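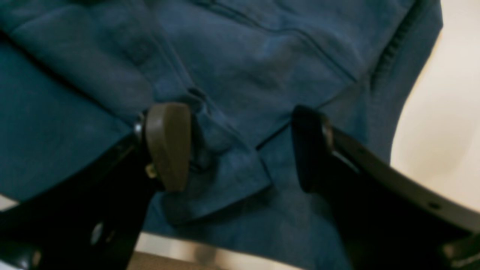

*Soft brushed fabric in teal blue. The lighter patches are where the nap catches the light.*

# Dumari Clothes Brush, Model 2561

The Dumari is a hand brush for brushed and napped fabrics: suede-like jackets, flannel shirts, moleskin trousers, felt hats, wool coats. It has one side with soft hair and one side with natural rubber. We make it in our workshop in Rurilthorpe, where the first brush of this shape was made in 1971. The handle has become a little longer after this time, but the rest is almost the same.

Many customers write to us when a garment looks "dirty" in some places and clean in other places. Often the fabric is only lying in two directions. When you sit, carry a bag or fold your clothes in a drawer, the small fibers are pressed flat, and they show a different color from their neighbors. A few strokes with the brush will put them in one direction again.

## What is in the box

- 1 brush, Model 2561
- 1 cotton bag with a cord
- 1 small metal comb for cleaning the brush
- A printed sheet in English and Korean

## Details

| | |
|---|---|
| Handle | Beech, oiled, no varnish |
| Soft side | Goat hair |
| Firm side | Natural rubber, short points |
| Hanging loop | Leather |
| Spare rubber pad | Sold separately, order name "Villia pad" |

The oil on the handle is plant oil and it has a light smell in the first days. Please leave the brush outside of its bag for one night if the smell is not pleasant for you.

## How to use it

Put the garment on a flat table or on a wide hanger. Close the zippers and empty the pockets. Begin with the soft side and brush against the direction of the nap, with short strokes and almost no pressure. You will see the fabric become darker or lighter. Then brush the complete panel again, this time with the nap, from the shoulder down to the hem. Always finish in the same direction on every panel, otherwise the left front and the right front will not match.

The rubber side is for hair, lint and dry mud. Let mud dry fully before you touch it. Pull the rubber in one direction only and lift it at the end of each stroke. On cuffs and collars, where the fabric is often shiny from wearing, you can make very small circles, but stop if you see fibers collecting on the rubber.

Seams need some patience. Open the seam a little with two fingers and brush along it, never across it.

## Please do not use it for

- Silk, satin and open knits
- Real suede that is wet
- Velvet with silk pile (cotton velvet is fine with the soft side)
- Pets. We receive this question more than we expected, and the rubber is too firm for them.

## Cleaning the brush

Use the metal comb after each garment. When the hair looks gray, wash only the tips in lukewarm water with a little mild soap, shake the brush well and lay it on its side on a towel. Please do not stand it on the hair while it dries, and keep it away from the heater. The rubber pad can be taken off by pulling at the narrow end. It will feel quite tight the first time.

## Which one should I choose?

If you have mostly wool coats, the Dumari is larger than you need and we would suggest the Anghel, our narrow brush with boar hair. It reaches better under lapels and costs less. If you have both kinds of clothes and want only one brush, take the Dumari. For a hat we also recommend the Dumari, because the long side follows the crown.

## From customers

> I used it on my old moleskin trousers. The knees are still thin, naturally, but the color is even again. The bag is smaller than I hoped and the brush goes in only with the loop first.
>
> Ju-won Lim

We have heard the same about the bag from other people. Brushes sent from September will have a wider one.

## Orders and repair

Each batch is 100 brushes, and between batches you may need to wait for 2 weeks. New hair can be set into an old handle if the wood is not cracked. For repair, please write first to Hwa-young Woo at the workshop and add a photograph of both sides of the brush. She will answer with the price and the address for sending.

Page last changed: 8 March 2021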